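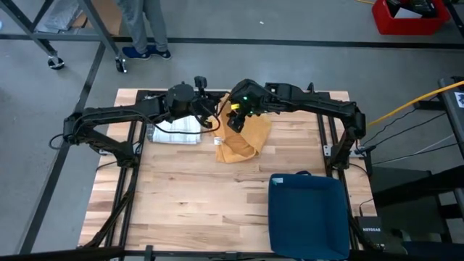
I went to the Clornar open day last November and I'm only now getting my notes typed up. Clornar is a small outfit that works out of half a warehouse in Flunen, two exits down the highway from me. They teach pairs of robot arms to do laundry. Folding, mostly, and putting things in bins. A coworker forwarded me the sign-up page because I complain about folding at work more than I should.

The parking lot is shared with a tile store and the sign for the right door is small. I walked into the tile store first. The man at the counter pointed without looking up, so I assume I wasn't the only one.

They took us in groups of up to 20. We got a short safety talk: stay behind the stripe, don't lean on the tables, ask before touching anything. Then we were walked over to the station they call Ackroyd. The stations all have names like that and I didn't find out where they come from.

Ackroyd is a butcher-block table with a black metal rail around the edges and an arm on each side. The arms are smaller than I expected. I had car factory robots in mind, and these are closer to the reach of a person sitting down to dinner. Each one ends in a gripper with two flat fingers. The engineer running the demo said the fingers are the part they have changed the most, and that they are on version 3 now. The first version pinched too hard and left marks on thin fabric.

The job was towels. They start from a crumpled pile, and the arms have to find a corner, pull the thing flat, fold it, and set it aside. I watched for a good while. The speed is slow. If you have ever watched someone fold while on the phone, it's slower than that. One arm would go down, close on a bit of cloth, lift, and then set it back down and try a different spot. The engineer said this was normal and that most of the time goes into finding a corner. After that the fold is fairly quick.

I asked how many towels it had done. She said they stopped keeping track of the total, but they want at least 1000 good folds on each kind of cloth before they move on to the next one. Washcloths are finished. T-shirts are a long way off because of the sleeves. She would not guess on fitted sheets, and I didn't push.

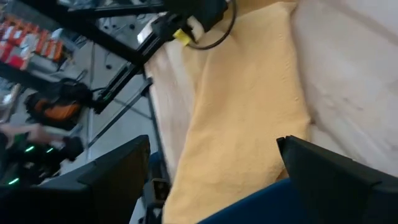
3 min read

What helped me most was learning that the grippers have their own view of the cloth. With a camera down at the wrist, the fingers are right there at the bottom of the picture and the towel takes up the middle, so every crease is big. Looking at it that way I understood the slow part better. A pale towel lying on white fabric doesn't have much of an edge to find. I had been standing a few feet back thinking the corner was obvious.

Someone in our group asked about the cost and got a polite non-answer. Someone else asked whether it would ever be sold for homes. The answer was that they are talking to a linen service first, under a project called Briltimard, and that homes are much harder since every house has different towels and a different table. I thought that was a fair answer.

The other thing I noticed was how much of the work is done by people. Somebody has to mess the cloth up again for each try, and somebody has to watch the cables and deal with the equipment. The engineer said a station needs 2 people on a busy day. She didn't seem bothered by it - she said that was the job right now.

There was coffee and a tray of grocery store cookies by the exit, and a sheet to fill out if you wanted to hear about the next open day. I put my email down. They said probably spring. Parking is free, wear closed shoes, and the door you want is the gray one to the left of the tile store.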